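Moving the Skonham Library Reading Rooms to a Wired Network

Project report by Neema Mussa, Kerubo Kinyua and Erasto Mfinanga
Adviser: Beatrice Shirima
12 February 2024

1. Background

Students at the Skonham library had complained about slow connections since May. The library has four reading rooms, and all of them shared the same wireless service. We wanted to find out whether wired desks would help people who work with large files, such as map scans and recorded lectures. 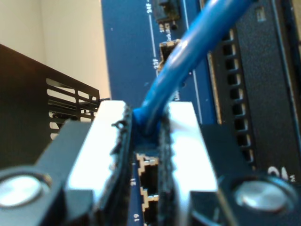

Figure 1. Blue patch cable in front of the network switch panel.

2. Method

We picked the Jarkcombe room for the trial and set up 10 wired desks. Each desk got a label matching its port. Students who used the room filled in a short form when they left, giving the kind of work they did and any trouble they had connecting. We left out forms with no desk label.

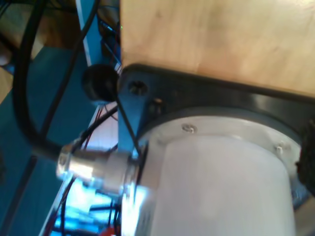 The form was changed once during the trial. The first version asked students to rate the speed, and most of them skipped that question. Mwajuma Nyanda at the front desk suggested asking if they had to wait for a file to open, and after that we got better answers.

3. Results

Students working with map scans reported fewer waits at the wired desks. For reading and email they saw no difference. Three desks were hardly used, all of them by the door, where it is noisy.

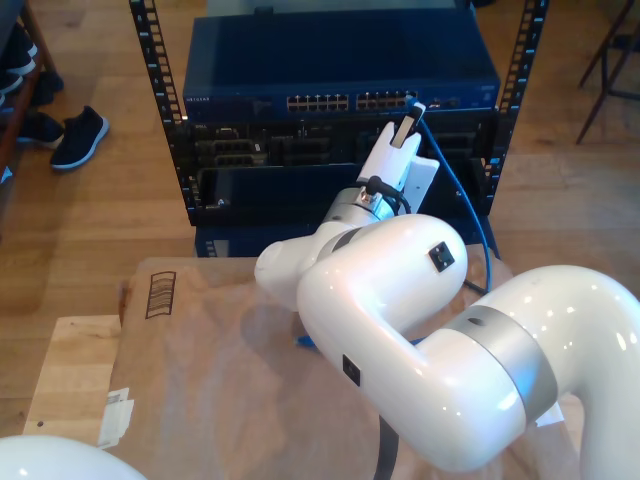 Many newer laptops have no network port, so adapters were a problem. The front desk lent them out, but they were often gone by midday. We would buy more before adding desks in another room.

4. Further work

We did not compare exam weeks with normal weeks. The forms and the port list are in the project folder at the front desk.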